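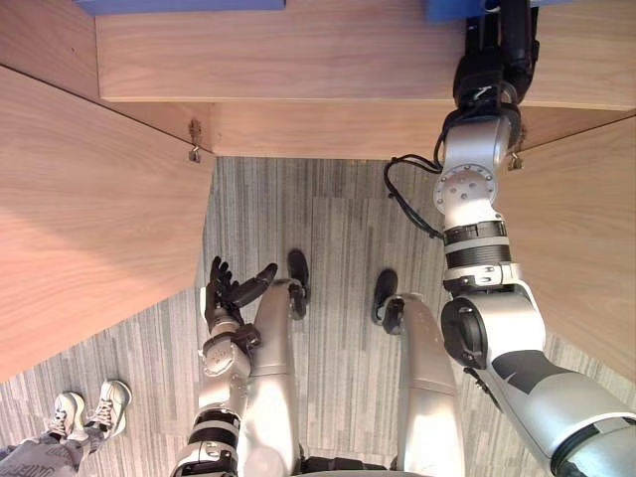 Ticket 3567 was opened by the Wolde office of Plengate Facilities Support in reference to a Grurwood desk in light oak veneer, installed in November. The reporting employee stated that the desk shifts from side to side when weight is placed on the front edge of the desktop. The area under the desktop was examined first. The narrower horizontal panel is set back between the two side panels, and there is a small metal clip at each of the corners where it meets them. The clip on the left hangs slightly below its corner. This finding was recorded as the starting point for the work described in this log.

Status: Resolved
Priority: Normal
Category: Furniture, fixed workstations
Assigned to: Cheng-en Fang
Last updated: February 2025

Entry 1. Initial report
The requester advised that the movement had been present for several weeks and had become more noticeable after the desk was moved to a new position along the window wall. A creaking sound was also reported. The requester was asked to remove heavy items from the desktop and to refrain from leaning on the front edge until the desk could be inspected.

Entry 2. Floor check
The desk stands on gray carpet. A level was placed on the desktop in both directions and no significant slope was found. The desk was then moved 18 inches to the left and tested again. The movement was unchanged. Uneven flooring was ruled out.

Entry 3. Joint check
Both side panels were pushed by hand at desktop height. Movement was felt at the left joint only. The right joint was firm. The fasteners on the left side were found to be loose and one screw hole was worn. Tightening reduced the movement but did not remove it. A request for parts was sent to the supplier, Staltmont Office Supply, under the original purchase order.

Entry 4. Supplier response
Staltmont confirmed that the desk remains under warranty and shipped a replacement hardware pack containing 4 clips and matching screws. The supplier advised against the use of longer screws, which may break through the veneer on the outer face of the side panel.

Entry 5. Repair
The desktop was cleared by the requester before the visit. The left clip was removed, the worn hole was filled and left to set overnight, and a new clip was fitted the next morning. The right clip was replaced at the same time so that both sides carry the same part. The desk was tested with a load of 110 pounds at the front edge. No movement or creaking was observed.

Entry 6. Closure
The requester confirmed by email that the desk is satisfactory. The two unused clips have been placed in the parts cabinet under the ticket number. Employees who wish to relocate a desk of this type are asked to submit a moving request in advance. Desks should be lifted by the side panels and should not be dragged across carpet.

If the fault returns, please reply to this ticket and do not open a new one.

This site uses cookies to keep you signed in and to remember your preferences. Accept all Manage settings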